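Dokero Help - Home - Guides - Set-up - Household Tasks - Support

Dokero Set-up Guide
Section 11: Teaching a Table-Top Task

Published 2020-01-09 by Zein Technical Publications, Minthorpe

A household robot cannot yet be relied upon to tidy a table unaided. Objects with thin frames remain difficult, and the operator must show each task by hand before the machine attempts it.

1. Sit squarely at the table, with one gripper in each hand.
2. Check that the indicator light on each gripper is green.
3. Bring both grippers to the lower corners of the object and close the jaws slowly.

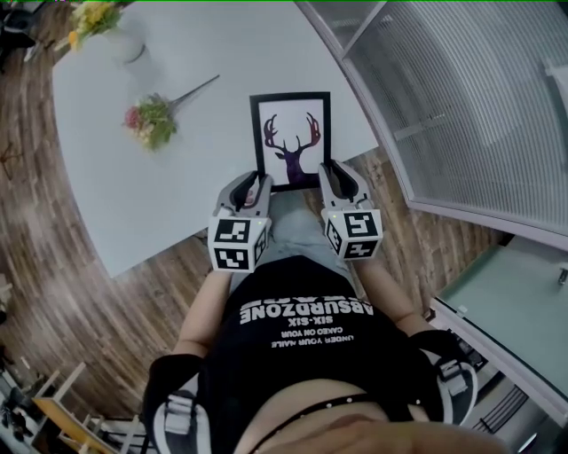 Fig. 3. Framed picture held at both lower corners.

4. Lift the object, move it to its new place and set it down upright.
5. Open both grippers fully before drawing back.
6. Repeat the task 30 times, changing the starting position each time.

Note: A task of this kind normally needs 200 good recordings before Dokero will attempt it. Recordings in which the object slips should be marked as failed - they should not be deleted.

Caution: Do not use glazed frames or filled vases for first attempts. Keep the printed markers clean and uncovered.

Caution: Remain within reach of the stop button whenever the robot repeats a task. Success on one table does not mean that it will manage on another.

Contact Staltance Support - © Zein - Back to top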